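How to Budget for a Small Robot Arm Without Fooling Yourself

Filed under: Buying and Planning
By Shobha Murthy

Every price list for a small robot arm starts with the arm. Ignore that number for now. I have sat through enough sales calls to believe that the arm is the part least likely to wreck your budget, and the stuff bolted to it or sold next to it is where the money goes.

The steps below are the ones we used at Pallura when we planned our last bench setup. They are slow and a bit dull. Do them before you ask anyone for a quote.

Step 1. Write down what you want picked up

Use real objects with real sizes. "Assorted small parts" is what you write when you want the vendor to decide for you. Measure the widest one and the heaviest one. If something is round or soft, say so, since flat fingers and round things only meet over a small area and a demo with square blocks tells you very little.

Step 2. Price the gripper on its own line

Ask for the gripper, the mounting plate, the cable and the spare fingers as separate items. Dreltier quoted us $800 for a two-finger gripper and called it complete. The plate was another $239. The spare fingers were $331 a set, and they were listed under "accessories," as if fingers were a luxury. Add it up and the $800 gripper costs $1,370.

Is that a scam? No. But nobody on the call brought it up until Umesh Ahuja asked for the parts list in writing.

Step 3. Treat the wrist camera as a separate purchase

Vendors love to throw in a camera. Find out what it can see once the gripper is holding something. Ask for a still from the camera you would be buying, with an object in the fingers. Then check three things:

How much of the picture the gripper covers.
Whether you can see both fingers touching the object.
What the shadows do. A shadow on the background can be bigger and darker than you would guess, and any software you buy has to cope with it.

If the vendor only has glossy product shots, leave the camera line blank and keep your money.

Step 4. Run a cheap grip test before the full order

Nemex lent us a unit for a short trial in February. Sushil Katiyar wanted to test with our actual parts only. I wanted a tennis ball in there too. They are cheap, everyone has one, and the felt and the curve are a fair change from molded plastic. Do 20 grips per object and write down every one, including the ugly ones. Don't let the sales rep drive.

A good hold on a ball does not prove the gripper will handle your parts. I still see people sign on the strength of less.

Step 5. Add the boring lines

Shipping both ways if there is a trial. Training hours. A replacement cable. Software renewal for year two, which Chaudhary left off their first quote and put back when asked. Kuldeep Rathore keeps a blank row at the bottom of our sheet labeled "what they forgot," and it has never stayed blank.

Step 6. Wait before you sign

Quotes that expire at 5 p.m. have a way of coming back the next morning at the same price.
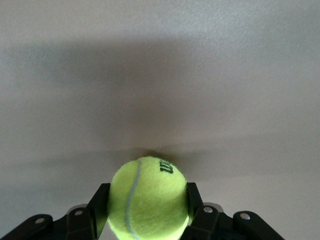
Wrist camera view: tennis ball held between the two gripper fingers, with a wide shadow on the gray surface behind.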